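Argon blank too high after changing getter – noble gas line

Posted by climis_ar, April 6, 2025

Hello all. I am responsible for a small extraction line for Ar-Ar dating of sanidine and biotite. We changed the getter and since then the mass 40 blank is 6 times the old value. The line was baked for 32 hours. I checked the valves with helium and I find no leak. Mass 36 went up too, and the 40/36 ratio of the blank is near to the air value. Should I bake again, or is the getter itself the source? 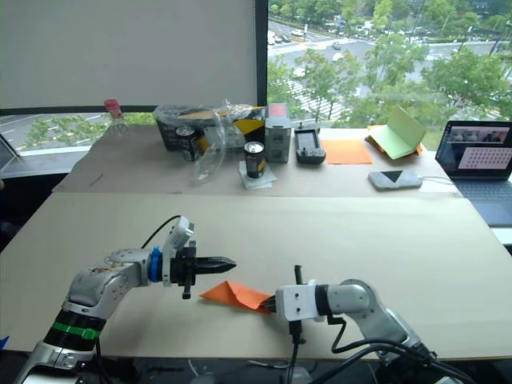 Reply by E_Fankhauser

An air ratio in the blank means air, in my experience. Before you bake again, make a static rise test with the getter isolated and then with the getter open. If the slope is the same in both cases, leave the getter in peace and look at the flange you opened.

Edeltraud Fankhauser

Reply by jetstead

I don't agree with this. New getter material holds a lot of atmospheric argon in the pores, and it has an air ratio too. A leak and a badly degassed getter look the same on day one. How hot did you activate it?

Reply by climis_ar

I activated at 700 °C for 2 hours, with the turbo pump open. The supplier's sheet gives a longer time, I see now.

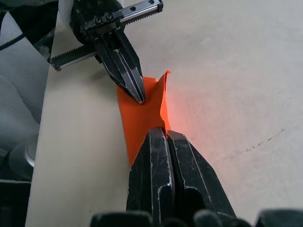 Reply by jetstead

Two hours is short. Repeat it overnight and watch mass 40 while it cools. If the signal falls with each cycle, you have your answer.

Reply by E_Fankhauser

Please do the rise test first, it costs you one hour. I have seen a student activate the same getter four times while the copper gasket was scratched. Helium testing at a cold flange does not find everything – some leaks open only when the flange is warm.

Reply by Baris_Y

We had a similar case in our lab and both of you would be right. The getter was dirty and the gasket was also bad. For old biotite a high blank is not a tragedy, but for young sanidine you cannot publish with this. Which samples are waiting?

Barış Yazıcı

Reply by climis_ar

Mostly young sanidine, from the Pētersons collection. I made the rise test. With the getter isolated the slope is almost as before the change. With the getter open it is clearly steeper.

Reply by jetstead

So, getter side.

Reply by E_Fankhauser

Getter side includes the flange of the getter. Spray helium there again while it is warm, and write us the numbers.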